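How do I keep a rolled cloth bundle from coming undone?
Asked 2/1/26 — 1,339 views

Trying to pack white cotton covers into rolls for a Citholm drawer. They flop open as soon as I let go. Folding flat takes up to much room. Any tricks?

2 answers

Answer 1
Roll it on a table, then lift and hold from both sides. Wrinkles are fine. Top gets uneven, mine always does — just tuck it in after.
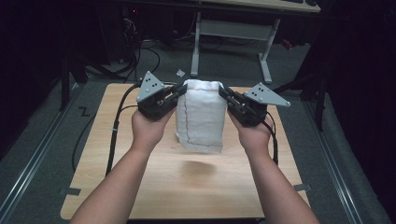

Answer 2
Rubber band. Done.
Or sew a ribbon on one corner if your doing a lot of them. Wouldn't bother with the Troneck clips, too stiff for soft cloth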